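Robot Learning from Demonstration
Handout 9: Collecting the Examples
Instructor: Fatemeh Babaei

Last week we trained a policy on a dataset someone else had collected, cleaned and labeled. I hope you enjoyed it. From now on you make your own mess.

The station is a wooden table with white panels behind it and two arms, each ending in a hand with more joints than you will want to think about. The task for the first assignment is called "near knob." Bring one hand to the small black object, close fingers and thumb on it, hold. A two-year-old does this without a handout.

1. What counts as an example

One example is one attempt, start to finish, with the head camera and all joint readings saved together. If the camera drops out, you have a diary entry. Throw it away.
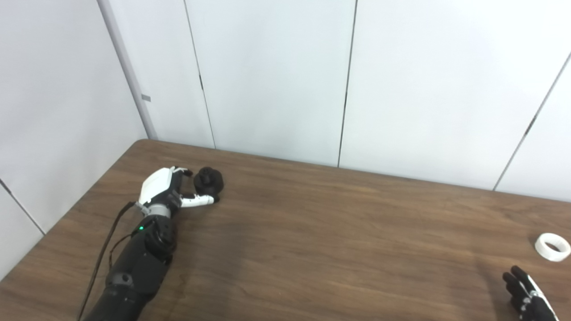
Figure 1. Left hand on the black object, fingers curled above it and one finger extended below. Right hand open and idle, tape roll at the far right.

The tape roll is a distractor. Every year a group tidies the table before recording, and every year their policy panics at the first thing it hasn't met. Leave some clutter in some of the episodes and write down which ones.

2. Both arms are in the data

Even in a one-handed task, the other arm goes into the log, and the learner will treat whatever it does as meaningful. Park it low for an entire session and you have taught the robot that grasping requires a parked arm. So we vary it: low and to the side, or reaching out over the table. Shadows come along with the arm and are welcome.

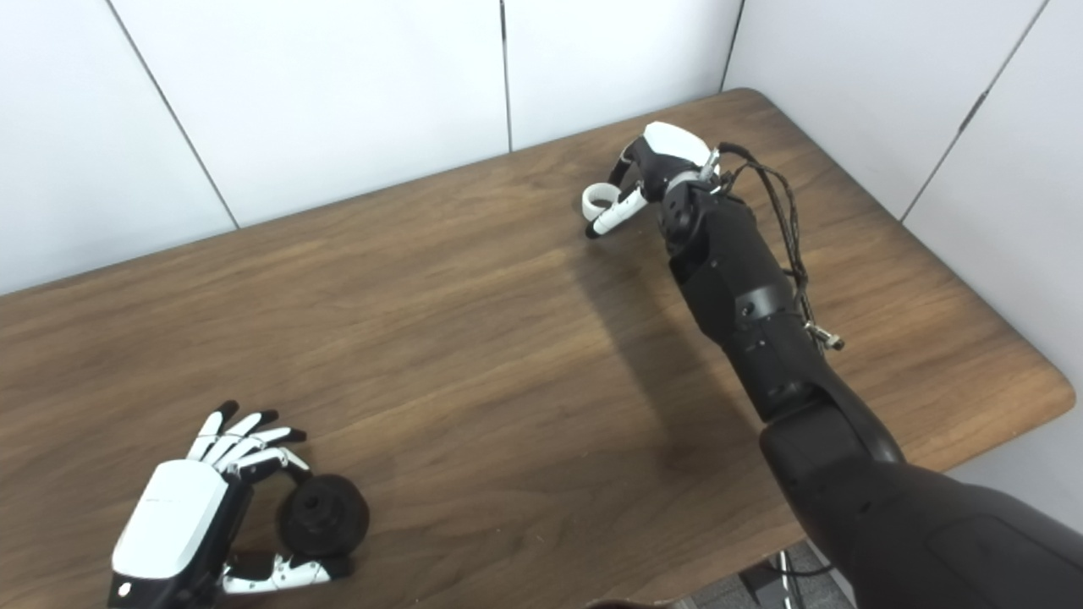
Figure 2. Right arm stretched across the table, its shadow on the wood. The left hand has the black object between thumb and fingers.

Mind the cables on the outside of the forearm. They loop. Look at them before each episode, and stop if one is headed somewhere it shouldn't be – the arm is stronger than the connector and has no opinion about your grade.

3. Where to cut

We store the whole episode but label three phases: approach, contact, hold. Approach is easy. Hold is easy. Contact is where friendships end. 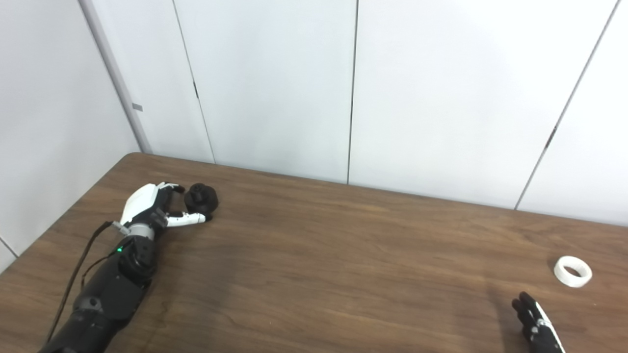 Figure 3. Thumb at or very near the object, fingertips just to its left. Approach or contact?

Two careful people can look at Figure 3 and disagree. From the head camera alone you can't settle it, so use the finger current: contact begins at the first reading above threshold and stays there even if you later have feelings about it. The Stasano viewer plots current under the video. The Flomumel viewer also does, in a color I can't see.

4. What to hand in

Each group records 220 episodes. The pool from earlier classes holds 2654, and yours will be added after review. Plan on 15 episodes before anyone at your table is any good at this. Keep those, tagged "practice." Keep the failures too, tagged "fail," with a word or two on why. "Bad" is not a word on why.

Move the object between episodes. Near the back wall, near the front, off to the left. A folder in which it never moves is really one episode with a large file size.

Reading for next time: Najafi notes, section on label disagreement. Bring one episode your group argued over, and both labels.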